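About Momora Cabins

Momora Cabins rents 18 cabins on the wooded side of Campbell Lake. We are a small company, and the people who answer the phone are the same people who look after the cabins.

The business started with 3 cabins on Cekesov Road, bought from a family that had used them for fishing trips.

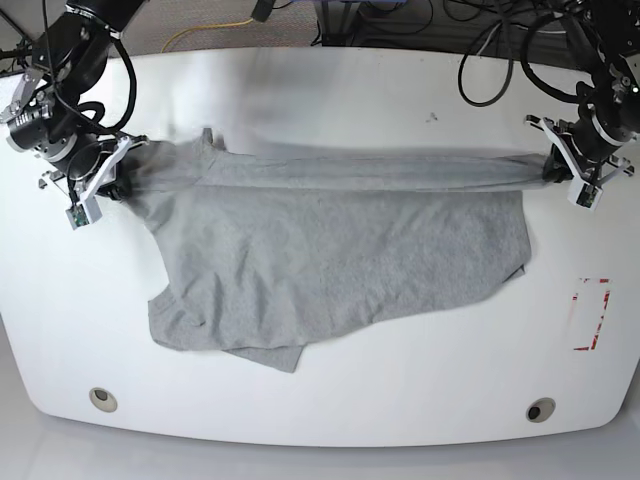 We added the others over the years as neighbors retired or moved closer to town. Most have two bedrooms and a covered porch. The largest, Pliminau, sleeps ten and is often booked for reunions.

All bookings go through our own office. The price you are quoted includes cleaning, linens and firewood – there is no separate fee at checkout. Check-in starts at 4 p.m.

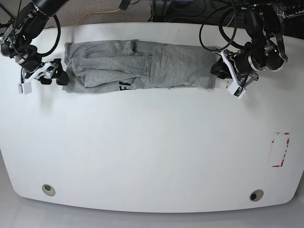

Maëlle McKinnon
Owner

I grew up on this lake and took over the rentals from my uncle. Sheldon Bélanger handles repairs, docks and snow plowing. If the heat goes out at night, he is the one who comes.

Dogs are welcome in most cabins. Please tell us when you book so we can put you in the right one.
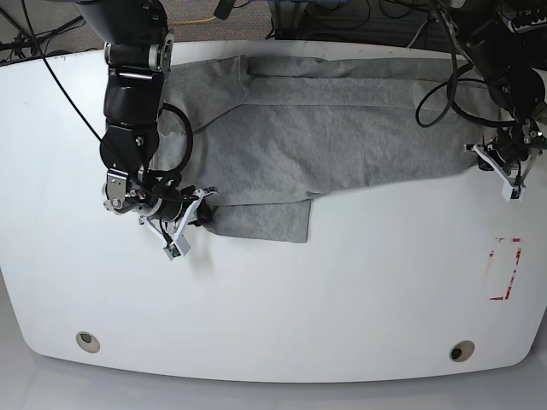 When We Are Open

We rent all year, apart from a few weeks in spring when the road is soft. Canoes go back in the water in May.
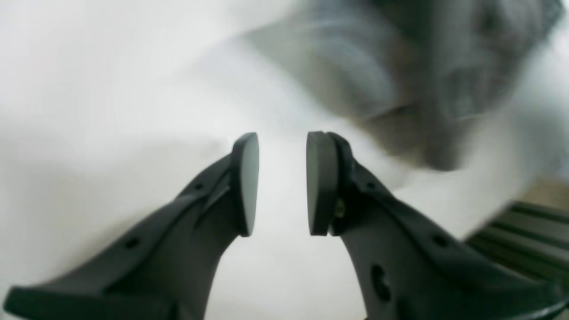
Winter guests should have snow tires, as the last hill is steep. A deposit of $100 holds any cabin, and the balance is due when you arrive.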